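Plastic stool with detachable legs

A plastic stool with detachable legs is a light household seat made from a molded top and a set of separate tubes that fit into its underside. It is sold flat or nearly so, carried home under one arm, and put together on the floor without much in the way of tools. Stools of this kind turn up in kitchens, bathrooms, laundry rooms, porches and dormitories, and in a good many homes they do duty as a side table or a plant stand far more often than as a place to sit down.

Seat

The seat is formed in a single piece. From above it looks like a plain disk or a rounded square, sometimes with a hole in the middle so that it can be picked up with one finger. Turned over, it shows its working side: a shallow hollow inside the rim, crossed by thin ribs that stiffen the top without adding much weight. The leg sockets are molded in near the rim, where they can be spread as widely as the seat allows. Makers differ a good deal in how deep they run the sockets, and a deep one is generally thought to be worth the extra plastic, as a shallow socket lets the leg rock a little with every shift of the sitter.

Legs

Legs are tubular and most often lean outward, so that the feet cover a wider patch of floor than the seat does. Each has a capped end that rests on the ground and an open or narrowed end that goes into the seat. Ribbed collars are common at the joint, and they give the hand something to grip while the leg is being pressed or twisted home. On the simplest stools all the legs are alike and any leg will go into any socket - a great comfort to anyone who has tipped the whole bundle out onto the floor and lost track of which came first.

Assembly

The usual way is to lay the seat upside down on a cloth or sheet, which keeps the top from being scratched, and to set the legs in one at a time with the feet pointing at the ceiling. Each leg is pushed in by hand until it stops, and on twist-fit models it is then given a turn to lock it. 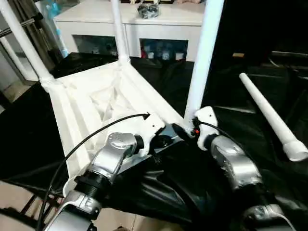
An upturned stool seat with three of its legs standing, and a loose matching tube lying on the black sheet beside it.

Once all the legs are in, the stool is turned right way up and pressed down firmly at the center of the seat. A stool that wobbles on a level floor usually has one leg sitting higher in its socket than the others, and it is easily put right by turning the stool back over and pushing that leg in again.

Makers and models

The Pirard stool, designed by Timothée Moulin, was among the better-liked models of its day and was known in the trade simply as the 673, after its catalog number. It stood 39 centimeters high and came packed with its legs tucked inside the hollow of the seat. Galbraith later offered a taller version for kitchen counters, with a ring to brace the legs, and the Lorside stool kept the older shape but swapped the push fit for a twist.

Care

Soap and warm water are enough for ordinary cleaning. The sockets collect dust and, in bathrooms, a little soap scum, so it is a kindness to the stool to take the legs out now and then - a soft bottle brush reaches the bottom of the socket nicely. Plastic left outdoors in strong sun grows chalky and brittle over the years, and a seat with a crack running into one of its sockets should no longer be sat on.

See also

Step stool
Folding chair
Flat-pack furniture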